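Support ticket: Rig drops one card after every cold start, hash rate sags by evening
Product: Serkar six-slot open mining frame with Serkar management software
Opened by: Luuk Hoekstra
Status: Resolved, left open for comments
Opened: Apr 10, 2024

Hello everyone at Serkar support, and thank you in advance for reading all of this, because I know I tend to go on a bit. I've had your open frame in my utility room since last May and for most of that time it has been a joy (my wife would use another word for it, but she likes the free heat in winter). It runs six cards, all the same model, all bought used from the same seller, and up to a few weeks ago I could leave it alone for days and only look at it when the payout came in.

Now I have two things going on and I can't tell whether they're one problem or a pair of them. First, whenever the rig has been fully powered off and I start it again, the card in slot 4 doesn't show up. The fans on it spin, the lights come on, but the software lists five cards and carries on as if five was what I'd bought. If I do a warm restart from the menu, it comes back and mines happily. Second, by evening the total hash rate is lower than it was in the morning, and the same card seems to be the one dragging it down.

I've tried the obvious things: another power cable, a different monitor plug, and a fresh install of the miner on a new drive. I also took the card out and put it in my son's desktop, where it ran a game for 30 minutes without a hiccup. I'd rather not buy another card if I can help it, as you can imagine!

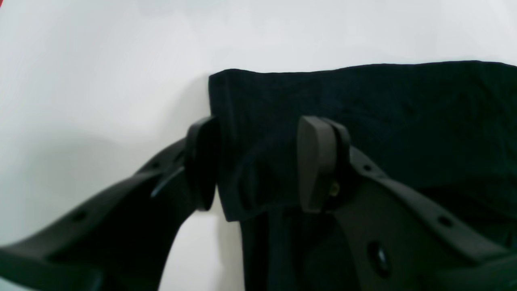 Category: Hardware / Risers and slots

Reply from Serkar support

Hi Luuk, and please never apologize for a long ticket. The long ones are the ones we can do something with. You've saved us a good deal of back and forth by testing the card in another machine, so let's take it that the card is fine for the moment and look at what sits between it and the board.

A card that's missing after a cold start but there after a warm one usually points to the riser. Those little adapter boards wake up at their own pace, and a tired one can be slow enough that the motherboard has finished looking for cards before it answers. On the warm restart it already has power, so it's ready in time. Could you tell us which risers you have, how each one is powered, and whether the slot link speed in your BIOS is set to Auto or to something fixed?

While you're in there, would you please export the log from the software after a cold start? It's under Tools, then Export, and it makes one small text file. Attach it here and we'll have a look.

Luuk Hoekstra replied

Thank you, that was quick! The risers are Plumel ones, the version with the six-pin power socket on the side. Five of them have their own cable from the power supply. I say five, because when I crawled under the shelf with a flashlight to answer your question I found that the one in slot 4 shares a cable with slot 5, through a splitter I'd completely forgotten I put in. I must have run short of cables the night I built it and promised myself I'd fix it at the weekend. You know how those promises go.

The slot link speed is set to Auto. I've never touched it. The log is attached, and the lines that looked interesting to me are these:

GPU 4: not detected at init
Init complete, 5 devices
Starting miner, 5 devices

After the warm restart it says "6 devices" and there's no complaint at all until the afternoon, when I get a run of "GPU 4: invalid share" lines. I had put those down to bad luck.
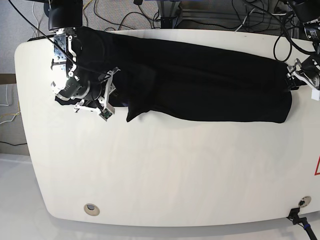

Ryszard Czarnecka wrote: I had the very same thing on a Zieliński frame, Luuk, so it isn't only the Serkar ones. Mine was a shared riser cable too. It ran fine through the winter and then started acting up when the room got warmer. Please do check the plug on that splitter with the power off, and look at whether the plastic has changed color near the pins. Mine had gone brown on one side and I felt a bit ill thinking how long it had been like that. A proper cable from Vimley cost me less than a takeout dinner.

Reply from Serkar support

Thank you, Ryszard, that's good advice and we'd have said the same. Luuk, please don't run the rig again until the splitter is out. Two risers on one cable is more than we'd ever want to see with cards that draw a lot through the slot, and it would explain the invalid shares later in the day quite nicely. The steps we'd like you to follow are below. Take your time with them.

Step 1. Shut down from the menu, turn off the switch on the power supply, pull the wall plug, and leave everything for a couple of minutes.

Step 2. Remove the splitter altogether. Give the slot 4 riser its own cable straight from the power supply, and use a cable that came with that power supply. Cables from other makers can have the same plug and different wiring behind it.

Step 3. Swap the risers between slot 4 and slot 2, and leave the cards where they are. If the trouble moves to slot 2, we know the riser itself has had enough.

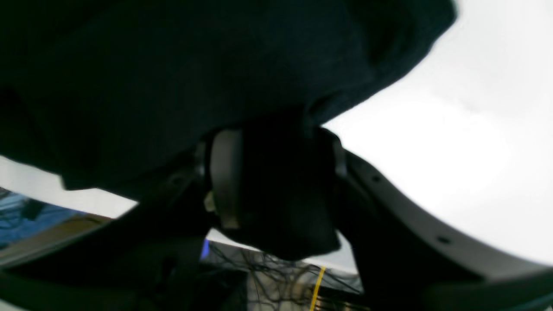 Step 4. In the BIOS, change the slot link speed from Auto to Gen 2. Save, then power off fully.

Step 5. Do a cold start and wait for the software to finish its device check. Write down which cards are listed before you change anything else.

Step 6. Set the overclock on all the cards back to stock and let the rig run overnight. We know that hurts a little, but it gives us a clean number to compare with.

Luuk Hoekstra replied

Well, I have news, and most of it is good. The splitter plug had a faint brown mark next to one of the pins, so Ryszard, I owe you a beer if you're ever in the neighborhood. I had one spare cable left in the power supply box, still in its bag, which made me feel both lucky and rather silly.

With the new cable in and the risers swapped, I did a cold start and all six cards came up. I was so pleased that I turned it off and did it again, with the same result. Then I got greedy and set the link speed back to Auto to see what would happen, and this time the card in slot 2 was missing! That's where the old slot 4 riser is living now. Back to Gen 2, and there it was again.

Overnight at stock settings there were no invalid shares on any card, and the total in the morning was the same as it had been at bedtime. I've since put my memory overclock back at +100 on every card except the one in slot 2, where I'm leaving it alone for now. 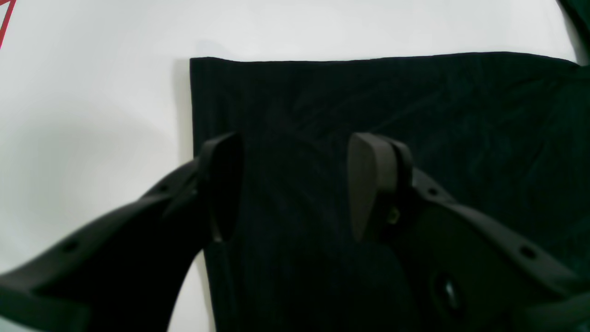
Attachment 4, added by Luuk Hoekstra

Reply from Serkar support

That's a lovely clear test, Luuk, even the greedy part. The trouble followed the riser, so that Plumel board is on its way out and the shared cable was probably making its life harder. Gen 2 is hiding the fault for you at the moment. It's perfectly fine to mine that way, and you won't lose any hash rate by it, but we'd still replace the riser when you get the chance. Please keep the card in slot 2 at stock until you have.

One more small thing for later on. In the software, under Startup, there's a field called Device wait. It's set to 20 seconds on your machine according to the log, and you can leave it there. Some folks raise it when they have a slow riser, but it only delays the miner and doesn't help the board find the card.

Luuk Hoekstra replied

New riser ordered, and I bought a second one for the drawer while I was at it. I'll post again once it's fitted and I've put the link speed back to Auto. Thank you all for being so patient with me.

Ticket status changed to Resolved by Serkar support. Comments remain open.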